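February, a little after six in the morning

Couldn't sleep past five, so I gave up and came down in my socks and put the kettle on, and now I'm writing this at the end of the counter with one lamp lit. The radiator is doing its ticking thing. I've got toast crumbs on the page already.

So, the desk. I've been going on about the desk since before Christmas and yesterday I finally cleared it, all of it, the whole top and both drawers and the awful shelf underneath that I'd been using as a kind of landfill. I started right after lunch thinking I'd be done by three. Ha! It was dark when I took the last bag down and I hadn't eaten anything but half a sleeve of crackers.

I did it the way my aunt always did a kitchen, which is to take everything off, put it on the floor, and not let a single thing back up until the surface has been wiped. It's a horrible method for the first two hours. You end up standing in the middle of the rug with nowhere to put your feet, surrounded by envelopes, and you think, well, now I've made it worse and I'll have to move. But I stuck with it.

What was on there (I want to remember this, so that I never let it happen again): the instruction booklets for two kettles I don't own anymore. A tin of buttons. The good stapler, which I had replaced in the fall with a bad stapler, and the bad stapler. Every single letter from the Arrieta building management since I moved in, including four copies of the same notice about the water being shut off. A dried-up glue stick stuck to a bank statement. My library card from Clukgate! I haven't lived in Clukgate for nine years. I put it in my wallet behind the real one, I don't know why, I just couldn't throw it away.

And the Sostska puzzle, which I had completely forgotten. 2000 pieces, the harbor one with all that gray water, still in its bag. I bought it the winter my knee was bad and then the knee got better before I'd opened it, so in it went under the shelf. I sat on the floor and read the whole box like it was a novel. I'd like to try it now, only where? I just cleared the one place it would fit, and it feels a bit much to fill it again in one day. Maybe in March. Maybe on the card table, if I can find the card table.

The paper was the slow part. I kept thinking I could do it by the handful and then I'd spot something I needed in the middle of a handful, like the warranty for the washer, and after that I had to look at each sheet. I made a pile for keeping, a pile for the shredder, and a pile I called "later," and then around four I made myself go through "later" and it was almost all shredder. The little shredder got so hot it quit on me twice. The second time I just sat there with my hand on it as if it were a sick cat.

I found the notebook where I used to write down the electric meter, too. It stops dead at 2282, with a big confident line drawn under it, as though I was about to start something. No idea what. I tore out the used pages and I'm going to use the rest for grocery lists - it's nice paper, it doesn't let the pen through.

Then the wiping. I'd bought a bottle of the Verkell cleaner, the lemon one, and I went over the top with it and a rag, and then again with plain water, and then with a dry dish towel. There was a ring from a mug that I was sure was permanent and it came up on the second go. There was also a long blue line of ballpoint by the back edge and that took some elbow, I can tell you. My shoulder feels it this morning. I did the legs, even. Who does the legs!

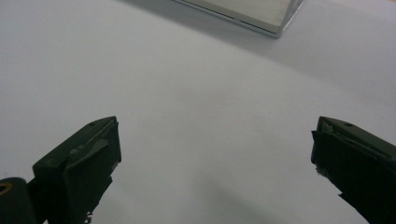
What surprised me is how much I liked it with next to nothing on it. I had all these plans for how I'd set it up, the pen cup here and the tray there, and I got as far as bringing the pen cup over and then I took it away again. I pulled up the chair and sat with my hands flat in front of me for a while like somebody waiting to be interviewed. I could hear the people upstairs running a bath. I thought about having a glass of wine there and decided I wasn't ready to risk a new ring.

I do have to decide what goes back, though, and I was lying in bed at five going over it, which is half the reason I'm up. The lamp, obviously. The lamp has to go on the left or I write in my own shadow. The pen cup can come back if it's cut down to pens that write, and I'm going to test them one at a time on the back of an envelope and be ruthless. I think there must be nearly 60 of them in there, and I use two. The stapler can live in the drawer. The tape too. I don't want to see a charger on top at all, I want the cord to come up from behind and go away again when I'm done.

The drawers are better than the top, if you ask me. I lined them with the leftover shelf paper, the kind with the tiny leaves, and it was an inch too short in the bottom one so there's a bare strip at the back that only I know about. Top drawer: stamps, scissors, tape, the good stapler, the tin of buttons (it doesn't belong there, but it rattles in such a friendly way when I pull the drawer open). Bottom drawer: the keep papers, in folders, with labels. I wrote the labels with the brush pen and got fancy on the first one and by the last one I was printing like a kid. "HOUSE STUFF" it says. Fine.

I took three bags down and one of them split on the stairs, of course, the shredder one, and I was down on my knees on the second landing scooping up paper confetti with a dustpan for what felt like an hour. There's still some in the corner of the step. I saw it when I got in the mail. I'll go down with the vacuum later before anyone complains, the long cord should reach if I plug it in by my door.

I also have a box for the thrift store, with the bad stapler in it, and two picture frames, and that desk organizer with all the compartments that I paid too much for and that only ever held paper clips and a cough drop. It's in the hall by my shoes. I know myself and it will be in the hall by my shoes in April if I don't take it this week. I could put it in the car this morning, before I've got my coat off from getting the paper. Yes. I'll do that.

Money, while I'm here: I found 76 dollars. Not in one place! There was a fifty in a birthday card, which I am so ashamed about, I never even thanked her for it properly, and a twenty folded up in a takeout menu, and six ones in the tin under the buttons. I'm going to put it toward a proper chair. The one I've got now pinches behind the knees and I've been sitting on a folded blanket since fall, and now that the desk looks so respectable the blanket looks terrible. I saw one with a wide seat in the window of the secondhand place by the bus stop. It had arms, though, and I'd have to measure whether the arms go under. Note to self: measure from the floor to the bottom of the drawer and write it on my hand.

And I should write to thank her for that fifty, even this late. It'll be the first letter I write there. I've got the nice paper, I've got stamps, I know where they are for once.

It's getting light over the garages now and the toast is cold. I'm going to make a second piece and eat it standing up, then do the stairs, then the car, and then I'll get those pens out.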